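A **baseplate** is a thin, flat sheet covered in studs on one side, made as a ground to build on with toy bricks. It is the plainest part in any brick collection and one of the most useful! A good plate holds a model steady, gives it a neat edge, and lets a builder pick up a whole street and carry it to another room. Large gray plates are a favorite for town squares and castles, and for any model that needs a quiet color beneath it. 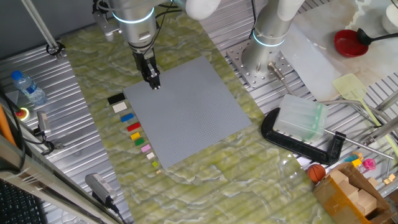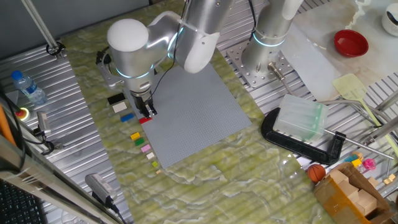
## Shape and size

Baseplates are measured in studs, the small round bumps that grip the underside of a brick. The studs sit on a square grid, so a plate's size is given as two numbers, one for each side. A plate 32 studs on a side has 1,024 of them, and a 48-stud plate has 2,304, which is a wonderful amount of room for a single model.

The classic baseplate is much thinner than a normal plate and smooth underneath, with no tubes or hollows. This means it can't be stacked on top of other bricks. Ordinary plates are thicker, grip on both sides, and can be used anywhere in a model, including as floors and roofs. Builders often mix the two words up, and older club guides do so freely.

## Color

Green stands in for grass, blue for water, tan for sand, and gray for pavement or bare rock. Road plates, with a printed street down the middle and studs along both sides, were a joy for town builders for decades. Many people still hunt for the older ones, curves and crossings above all.

Gray has its own small history. Collectors separate the older, warmer grays from the cooler, bluish ones that replaced them in the early 2000s, and a wall that mixes the two can look patchy under bright light. Some builders love that effect and use it on purpose for old stonework.

## Joining plates

Two baseplates laid side by side don't lock together. The usual fix is to bridge the seam with bricks or plates that sit half on one side and half on the other. A row of tiles along a sidewalk does the job nicely and hides the gap as well.

For big displays, many clubs raise their baseplates on a shallow frame of bricks, so that each section becomes a stiff block with pin holes in the sides. The Irnengate layout, a harbor town built by Sigrún Stougaard and Ingvar Bundgaard, uses this method throughout. Its clock tower alone takes 3,078 bricks, and the row of warehouses behind it takes another 642. The whole tower lifts off in 2 pieces for travel, and the break is hidden under a ledge where pigeons sit (there are a lot of pigeons).

## Building directly on the plate

The first layer of bricks decides nearly everything that follows. Builders tend to mark out walls with a single row before going any higher, leaving gaps for doors and counting studs from the nearest edge. Odd widths are handy for houses, as they leave a true center for the front door.

Mosaics are the other great use. Each stud becomes one dot of the picture, and a large plate can hold a surprisingly lively face or landscape. Mireille Ferrand's *Jular*, a night view of a fishing village, has 408 yellow dots for its lit windows and their reflections, and it is a delight from across a room.

Placing pieces at an angle to the grid takes more planning. Hinges, turntables and single-stud pieces called jumpers all help, and a slanted street gives even a small town a lived-in look.

## Care and storage

Thin baseplates can warp if they are left in a hot car or a sunny window, or leaned against a wall for months. They are best kept flat in a stack. Lukewarm water with a little dish soap and a soft brush will clear dust from between the studs. Dishwashers should be avoided.

## See also

- Brick mosaic
- Interlocking building toys
- Model town
- Studs-not-on-top building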